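I cleared the desk for the Plindo the night before it came, mostly so my family couldn't claim it for a jigsaw puzzle. I've wanted to try one of these hand-held gripper sets for a while. You pay for the kit, you do ordinary little chores with a gripper in each hand, and the footage from the cameras gets turned into practice material for robot arms. Plindo sells the pair for $707, or you can rent it by the month through Moslow for $345 – and yes, I rented.

Setup took me most of a morning. The printed guide is good on the cables and a bit thin on everything else, and I went through the section on matching the two sides twice before I got it. Once you're holding them, though, they make sense fast! Squeeze, the fingers close. Let go, they open. The bushings at the pivots turn smoothly and I never felt any grit or wobble in them.

What I didn't expect was how much the job matters. Plindo's starter list has 3 levels, and I went straight for the middle one, which is full of hinged and see-through things (compartment boxes, lids, that sort of stuff you buy for beads and screws and then lose in a closet). Clear plastic is a pain with these. Your own fingers know where an edge is, and a gripper pad just doesn't tell you much, so you end up leaning in and squinting like you're threading a needle.

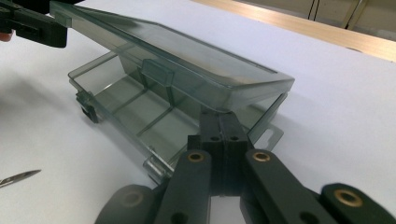
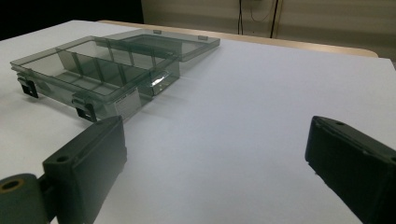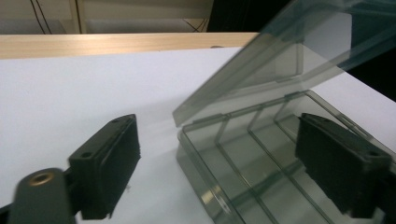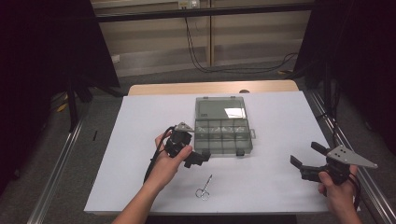
*Plindo's hand-held grippers and a tinted compartment box with its lid open.*

My advice is to start with the lid. I spent a happy hour on lids alone, and by lunch I'd stopped chasing the box across the table and started bracing it with one side while the other did the lifting. Small latches are harder. I'd want a narrower fingertip for those, and Jayasinghe makes a clip-on pair that's supposed to fit, but they were out of stock all through July so I can't tell you if they're worth it.

My wrists did get tired. The grips are fine for twenty minutes or so, and then you notice the weight, and the cable on each side likes to find your sleeve. I'd love a lighter version. I'd also love a longer cable, or at least a clip to keep it off the table.

The upload side is run by Rilolwood, and it's pleasantly dull. I sent in 469 clips over the month and a handful came back marked too shaky, which was fair. You get a note for each one, written in plain English, and you can redo it or skip it.

Would I buy one? Not at full price, not for the amount I'd use it. But I've already extended the rental for another month, and the jigsaw people have moved to the kitchen.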